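Garnet Penner
Sep 2, 2018

Been using the Brelton hand-held gripper kit for 21 days now. A few posts on how it holds up, for anyone thinking about ordering one.

What you get: two grippers, a cable for each, and the Plirkcombe software for recording. You hold one gripper in each hand and do the job yourself. The recording goes to the arm later. Price was $3,937 with shipping.

Setup took me most of a Sunday. The printed guide skips the calibration step, so get the PDF from their site. Version 9 is the one you want.

Most of my time has gone into folding small cloth items. The gray finger plates are flat and come to a point. I like them for getting hold of a folded edge from the side.

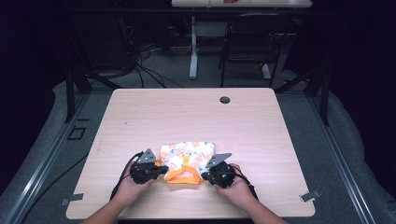 Can you use the kit without owning a robot arm? You can record and play back sessions on screen, but the folding won't be repeated by anything until you connect an arm.

I have 358 recordings saved so far. The software crashed twice and I lost one session. Autosave is off by default. Turn it on.

Complaints: the cables are stiff and I'd pay extra for longer ones. The trigger on my right gripper got sticky in the second week. Brelton mailed a new spring and it went in with a small screwdriver.

Would I buy it again? For cloth, yes. For heavy parts I'd look at the Warnano set first. I'll post about bath towels next.

Comments

Yee-man Ng: Does the software run on a laptop or do you need a desktop?

Garnet Penner: Laptop is fine. Mine is four years old.

Inger Kirkegaard: Ordered mine in June and the guide still has that page missing. Thanks for the PDF tip.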